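6 Kleinbehältnisse mit Reißverschluss

Lernziele: Nach Bearbeitung dieses Kapitels können Sie Kleinbehältnisse nach Verschlussart und Formstabilität einordnen, Füllgut und Behältnis aufeinander abstimmen und die Öffnungsweite als Planungsgröße anwenden.

Flexible Etuis nehmen Schreibgeräte, Kabel und Kleinwerkzeug auf. Im Unterschied zum starren Koffer passt sich ihre Hülle dem Inhalt an — die nutzbare Länge bleibt jedoch durch den Verlauf des Reißverschlusses begrenzt. Längliches Füllgut wird deshalb häufig diagonal eingelegt.

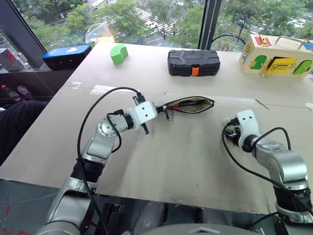 Abb. 6.1: Geöffnetes schwarzes Etui mit gelblich-braunem Innenfutter in Netzmusterung, darin ein rot-schwarzer Stift in Schräglage. Im Hintergrund ein schwarzer Werkzeugkoffer mit orangefarbenem Riegel.

Abschnitt 6.1 behandelt Hüllen und Futterstoffe, Abschnitt 6.2 die Führung des Schiebers. Die Übungen in 6.3 gehen auf Unterlagen von Ladan Dehghan und Mandla Gumede zurück. Vorausgesetzt werden die Maßbegriffe auf Seite 19.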